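Dusty purifiers get their November once-over at Kassa

Friday, 4:15 pm – by your Clusico neighborhood blogger

42 shares | 6 comments

If you've walked into the Kassa rooms on Bonel Street lately and thought the air smelled a little like an old sweater, you weren't imagining it. The heat came back on in November, the windows got shut for the season, and the air purifiers that ran all summer long were overdue for some attention. So this week is cleaning week! I stopped in on Friday to see how it's going, mostly because I'd been meaning to clean the one in my own living room since forever and I wanted to feel guilty enough to do it.

The plan is pretty simple. Every purifier in the building gets wiped down on the outside, the front panels get a good going-over, and the filters get looked at and swapped if they need it. The notice by the front desk says filters get checked every 90 days, which is a lot better than my own schedule (I don't have one). The building fund set aside 600 dollars for new ones, and the order went in with Rurnier, the little supply shop over by the bus stop.

I always figured the filter was the only part that mattered. But think about those fronts with all the tiny holes – every bit of air the machine pulls in has to get past the outside first, and lint loves a tiny hole. Pet hair too, if you've got a pet. A soft cloth and a bucket will take care of most of it. 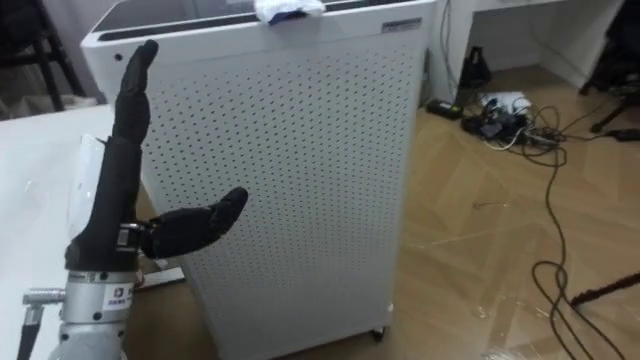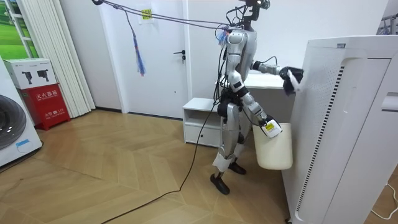
The other thing I picked up on Friday is that you want to wring that cloth out well. Damp is fine, dripping is asking for trouble, and the plug should be out of the wall before you go anywhere near it with water. For the panel itself a vacuum with the brush attachment comes first, then the cloth. If you go in with the cloth right away you just push the fuzz into the holes and then you're in there with a toothpick. Ask me how I know.

And don't forget the top! I ran a finger along mine when I got home and I'm not going to tell you what color it came away. The top is where everybody sets down their mail and their coffee mugs, and then the dust settles in behind all that and stays there until spring.

The work at Kassa should be wrapped up early next week. The rooms are staying open the whole time, so the sewing circle and the homework club don't have to move anywhere, but you may find a purifier switched off while its turn comes up. If the one near your table is off, please just leave it that way and let the front desk know if it's still off at closing.

A few folks have asked if they can bring in old filters from home to get rid of. Sorry, no – the Kassa bins are small and they fill up fast. Rurnier is going to have a drop-off box by the register through the end of the month, and you don't have to buy anything to use it. They've also put replacement filters on a shelf up front, so bring your model number with you. I went over without mine and had to walk all the way back home for it, in the rain.

Next on the list are the hallway radiators, date to be announced. I'll post it when it goes up on the board.

42 shares | 6 comments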